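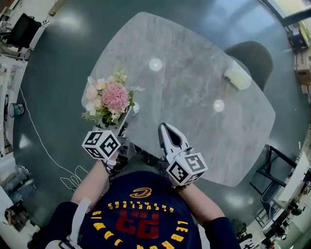 Orkness Runtime Libraries Group | Staff Writing Page

The Trailing Zero
by Anjani Subramaniam

The method was called toPlainText and it took one argument, a double. It returned a string. Dušan Ionescu had written it in September and documented it in four lines.

At 2:40 in the morning it returned "3000.0" to a billing client at Larwood, which expected "3000". The client rejected the record. It rejected the next one too, and by 3:15 the queue held 1,676 records.

Ionescu read the log from his kitchen. He opened the source.

"The contract says it returns a decimal representation," he told Snežana Georgiou on the phone. "It does that."

"Does the contract mention the trailing zero?"

"No."

"Then what did Larwood test against?"

He searched the repository. Larwood had tested against version 300, in which the method accepted an int. The overload had been removed at version 441. The compiler had widened the argument without a warning, as the language specification permits. The commit carried his initials and the comment "unused."

He restored the overload, wrote a test that passed 3,000 as an int, and ran it. It passed. He ran it again with the overload commented out and it failed.

Georgiou approved the change at 4:05. The queue began to drain.

Ionescu added a fifth line to the documentation. Then he deleted the word "simply" from the second line and went to bed.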